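**The Little Ferry That Runs on Sunshine**

10/27/24

The lake at Drandlow is a noisy place in summer, which makes the new ferry easy to miss. It slides up to the dock with a soft hum and a bit of a gurgle, and half the people waiting are still looking the wrong way!

The Gamik carries passengers and bikes across to Skenine on battery power, topped up by solar panels on the roof. It was built by Konstantinidis, a small boatyard better known for fishing skiffs, and the hull is flax fiber set in a partly plant-based resin. Flax is a wonderful thing to build a boat with – light, stiff and good at soaking up vibration, so your coffee sits still on the bench beside you.

Empty, the boat weighs 1,436 pounds. The battery pack accounts for roughly 620 of those, and the yard spent most of a winter deciding where to put it. It ended up low and slightly aft, in two sealed boxes under the floor, and the Gamik turns beautifully as a result.

A crossing takes 4 minutes longer than it did on the old diesel boat. On a clear day in July the panels supply a good share of what the motor uses, and a shore charger at the Skenine dock fills in the rest overnight. Gray weeks lean on the charger much more.

The yard is already sketching a longer version with a covered cabin. I'd ride it in the rain just to listen.

**Related**
Sails Made from Old Bottles
Can a Tugboat Go Electric?
Hemp Panels Hit the Road

**Reader comments**

How does flax hold up if water gets past the coating? I'd love a follow-up on repairs.

Took my bike over last month. So quiet we heard the loons!

Bring back the snack counter from the old boat, please.

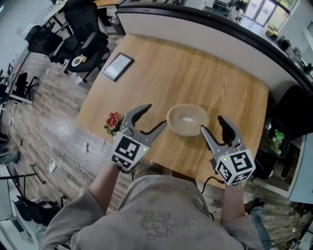 Vol. 4, No. 2 | Page 36

Ferry times are posted at both docks. Bikes ride free.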